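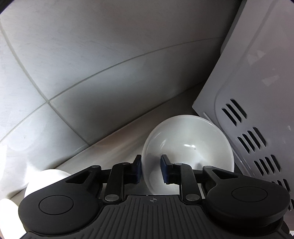 4 min read

Kitchens & Keeping House | Conversations

The woman who runs the kitchen at Guldale did not want her name printed, and she told me so twice before I had taken my coat off. She was quite happy to talk about plates, though, and bowls, and which shelf a thing ought to live on, and we were still at it when the tea had been drunk and a second pot made.

Guldale is a shared house with one kitchen between everybody who lives there, and she has had the care of it for two years. "I came from a house where the good crockery was kept for visitors," she said. "We never had visitors! So it sat there, and we ate off the chipped things, and I swore I would never do that when I had a say in it."

Her own rule is that whatever gets used most should be nearest the hand. White bowls come first, because there is hardly a meal in the house that doesn't want one -- porridge, noodles, soup, the end of last night's rice. The steel plates come next. She is very fond of the steel plates, with their broad rims and the ring pressed into the middle, and she spoke about them for rather longer than I had expected anyone could.

"You can drop one and all you get is a noise," she said. "My mother thought they were for canteens. But they're light, they stack, and a child can carry them. I dry them straight away with a cloth or they go spotty, and then I stand them up for a bit before they go on the pile. I can't bear a damp stack."

I asked whether she ever just left things to drain and went to bed. She looked at me as though I had suggested leaving the front door open.
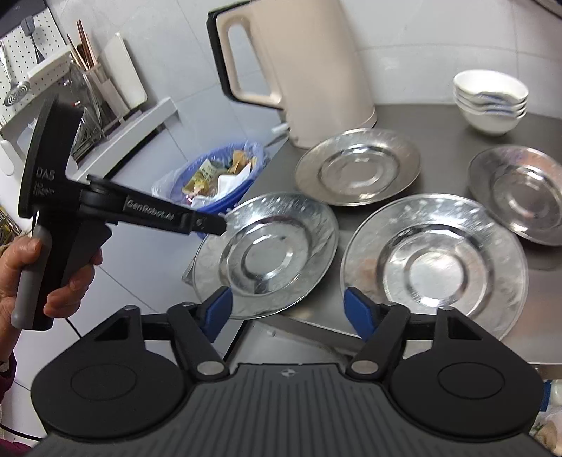
Steel plates out on the counter, with the kettle and the bowls behind.

The counter is stainless steel too, and she admitted that it was not her choice. She had wanted wood. "I sulked for a month, I really did. Then May came and we had the whole house cooking at once, hot pans everywhere, and I thought, well, all right then." She wipes it down with a little washing-up liquid and warm water, then again with a dry cloth, always in the same direction.

The chopsticks have their place in the rack on the wall, wood and metal in together. She has tried separating them and given it up. "People take what they like and put back what they like. You have to decide what you're going to mind about." The pegboard she does mind about, and anyone who hangs the spatula where the skimmer goes will hear of it, kindly, at supper.

And the bin? She laughed at that. A plain blue basket with a clear bag in it, down on the floor, and she wouldn't swap it for anything with a pedal. "I can see when it wants emptying. So can everyone else, so they've no excuse."

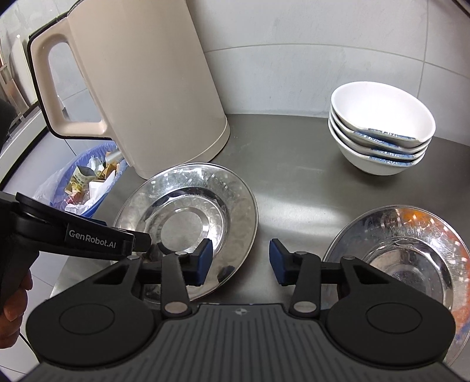 Last updated: 2026-06-16

We came round at last to the kettle, which is beige and tall and stands at the back of the counter near the wall. She likes it there. It is the first thing anybody goes to in the morning, she said, and she would sooner they reached over clean plates than over a muddle. The bowls with the blue band keep it company, nested one inside another.

"Those are the ones I'd be sorry to lose," she said. "I don't know that they're worth anything. It's a nice blue, and they sit well in your hands when it's cold."

I asked what she would say to someone just moving into a house like this one, with a kitchen full of other people's things. She thought about it while she folded a tea towel, unfolded it and folded it again. "Wash up with somebody," she said. "You learn where everything goes, and you get the gossip as well." Then she handed me the towel.

More from Conversations
Open shelves at Mimura: a cook on living without cupboards
Thirty years of the same saucepan
The Pellegrini family table, and who sits where
A morning in the wash-up at Plallura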